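Getting Through the Door: A Student Report on Accessible Polling Places in Drandton

Final report for the Community Law and Public Life seminar

When our group first sat down to choose a topic, we all had the same half-formed idea that we wanted to look at disability rights, and we all had a different notion of what that meant. One of us wanted to write about school buses, another about service animals in restaurants, and we went back and forth over it for most of a Thursday evening before somebody brought up voting. Drandton had a local election coming in May, and it seemed like a wonderful chance to look at something while it was really happening and not only in a book.

Our question was a simple one. Can a voter who uses a wheelchair, or who has low vision, get into a Drandton polling place and vote privately, on their own, the way everybody else does? Federal law says that polling places have to be accessible to people with disabilities, and we spent the first part of the semester reading up on what that means in practice (parking, paths, door widths, ramps, voting equipment and so on - it is a longer list than any of us expected).

The city has 21 polling places. We visited every one of them before election day, with a checklist we put together from published federal guidance and then trimmed down after our first trial run took us nearly the whole afternoon. We went in teams of two with a tape measure and a level. People were very kind to us almost everywhere, and at the Elier branch library we were even given a tour of the back entrance, which is the one with the good ramp and, sadly, no sign pointing to it from the street.
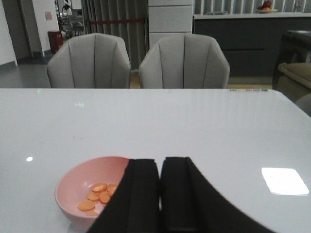
The second part of our work was a survey. We asked voters how easy or hard it had been for them to vote in the last election, and whether they had needed help they would have preferred not to need. We handed out paper forms and also put the questions online in a large-print version that worked with screen readers, and by the time we closed it we had 1217 answers, far more than we had dared hope for! Sorting through the written comments took us a good deal longer than the visits did, but we would not have missed them for anything.

Of the polling places we visited, 3 had a problem at the entrance that would stop many wheelchair users outright. The old Desmet Street firehouse has a step at the door and no ramp at all. The other two have ramps, but one is far too steep and the other ends at a door so heavy that two of us had trouble with it. Parking was the more common trouble, usually a matter of faded paint or a space with no room beside it for a van lift, and we think most of that could be fixed cheaply.

The survey told us things the tape measure could not. Quite a few people wrote that the accessible voting machine was there but had not been turned on, or that the poll worker did not know how to start it. One voter said she waited 30 minutes and then let a stranger fill out her ballot for her, out loud. We talked about that comment for a long time.

We shared an early draft with Unik, a small disability advocacy group here in town, and they were generous with their time and quite firm with us about our wording. They also pointed out that curbside voting, which we had been treating as a perfectly good answer, feels like second best to many of the people who are sent to it. We rewrote that whole section afterward.

Our recommendations to the city clerk are to move voting out of the Desmet Street firehouse or put in a proper ramp, to repaint and sign the parking before the next election, and to have every poll worker practice starting the accessible machine during training. We would also like to see a sign on the street side of the Elier library. The full checklist and the survey questions are attached at the back, and any class that wants to use them next year is very welcome to them.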